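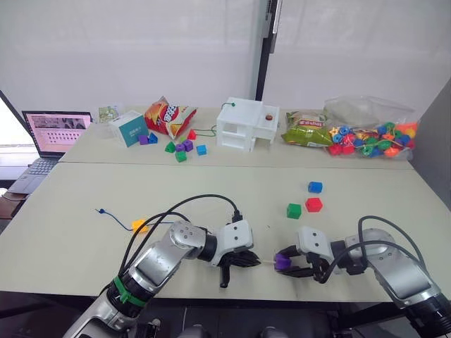
Bead threading with two arms: where the Komorstead work stands

Reading time: 2 min

The Komorstead group has moved its two-arm policy from folding to lacing. Most of the trouble is in the cord. A cube stays the shape it was when you picked it up, and a braided cord doesn't, so the planner can't rely on where the tip was a moment ago. The group collected 475 demonstrations by hand control and kept 451 for training - the rest had dropped frames in one of the wrist views.
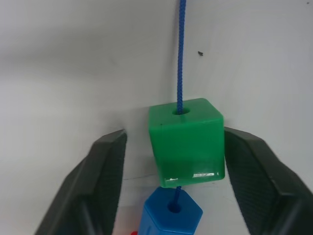

Imre Simon wonders whether the wrist views are doing all the work, and would like to see the same policy run on the overhead view alone before anyone calls it a lacing result.

That run is planned for September. In the meantime the group has been working on alignment, with one arm holding the bead and the other bringing up the stiff end.
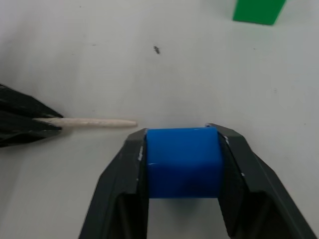

The policy now predicts both grippers' motions together, in chunks of 6 steps. Earlier versions planned each arm separately, and small errors on one side were never corrected by the other. Shorter chunks made the motion jerky. Longer ones reacted too late when the cord swung.

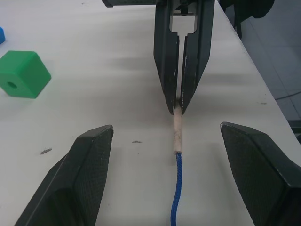

Wrist view: cord hanging from the other arm's gripper, green cube at left.

Code and training settings will go to the Pratergate partners first.

Filed under: Manipulation, Lab Notes
Last updated: September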